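Setting Up the Laundry Cell: Gripper Zero, Basket Position and Cable Check

These steps apply to the two-arm laundry cell with the Heseo controller and Plurer two-finger grippers. Run them after a finger change, after the robot has been moved, or when the basket pick starts to miss. Allow some 7 minutes if nothing needs replacing.

You need a lint-free cloth, the hex key set from the cell drawer, floor tape and a laundry basket with a few light garments.

1. Stop and inspect

Press the stop button and wait for both arms to settle. Grip each finger near its base and try to rock it sideways. Any play means a loose finger screw. Tighten it before going on — a zero taken with a loose finger is useless.

Wipe the inner faces of all the fingers. Detergent film builds up slowly and is easy to miss on black parts.

2. Check the cables

Follow each gripper cable from its connector back along the arm. Push the connector in by hand until it seats. Do not pull on the cable to test it. The cable needs enough slack for the wrist to turn through its full range, but no loop should hang below the gripper.

Check the floor as well. Power leads must stay out of the path of the base.

3. Zero the grippers

Release the stop and open the Clavetti service screen. Select the left gripper and run Close, then Zero, then Open. The opening value should read 100. A reading off by up to 2 is acceptable. If it is further out, repeat the zero once, then go back to step 1.

Do the same for the right gripper. Zero them one at a time, with nothing between the fingers.

4. Place the basket

Set the basket on the floor in front of the washer, long side facing the robot. Mark the two front corners with tape. Bring both arms to the Ready pose, with the grippers open and the basket between them in the head camera view.
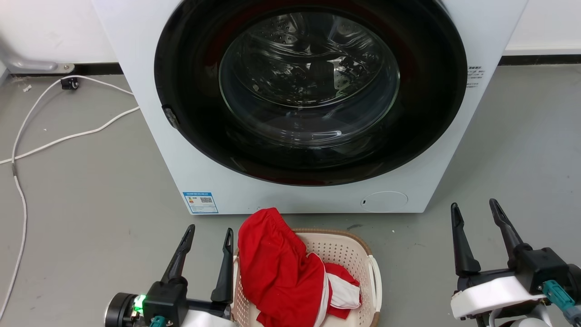
Head camera view at the Ready pose, grippers open, basket in front of the washer.

If one gripper sits visibly closer to the basket than the other, move the basket and re-mark the corners. Do not correct the offset in software at this stage.

Clothing may rise above the rim, but keep the pile low enough that the washer door stays in view. The Wogan vision module uses the dark door ring as its reference and will report "no anchor" if too much of it is covered.

5. Run the test pick

Set speed to Low and start Test Pick with the left arm. The gripper should come down over the pile, close, lift and hold. Repeat with the right arm. Watch the fingertips during the descent; they must clear the basket rim.

If the fingers close above the cloth, lower the pick height in small steps. If they touch the bottom of the basket, raise it.

6. Save and log

Save the profile under the cell name and write the month and both opening values in the log. Reset the cycle counter. Fingers are due for inspection every 1000 cycles, or sooner if a garment slips during the hold.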